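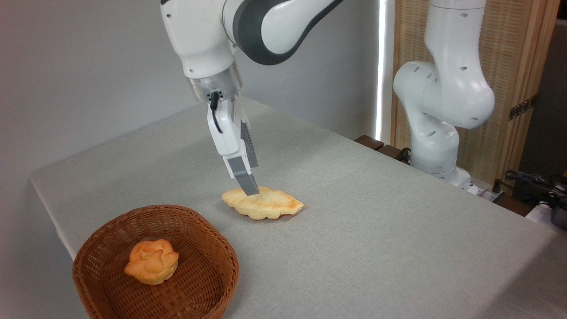 Brurley bread table, 13th April

I've been meaning to put a page together about our bread table for ages, and here it finally is! We set it up in the back room at Brurley whenever somebody has had a big baking weekend, and it has grown from a couple of loaves on a tea towel into a proper spread (well, some weeks it's still a couple of loaves). This page is only a little one so far, with a few notes to go with it. I'll add more as I get time.

The long plaited-looking one, out on the grey cloth. I love this shape - like a big leaf - and the way the top has gone that bit browner toward one end. Scoring is my favourite part of the whole job, and I use a cheap little craft knife for it. If you want to try a leaf shape at home, start with 200 grams of dough and keep your cuts shallow.

The round bun in the wicker basket. Puffy lobes on top, almost a flower, and such a gorgeous deep golden orange! The basket has a lovely tight braid around the rim and it's a warm reddish brown, so anything you put in it looks like it came from a fancy bakery.

The folding screen at the back, with the woven panels. I've got a real soft spot for it, brass hinge and all. Light sneaks in past the side of it and I wouldn't want it any other way.

Next lot of pictures will be the November table, when I'm planning 18 buns and a fruit loaf from my nan's old recipe book.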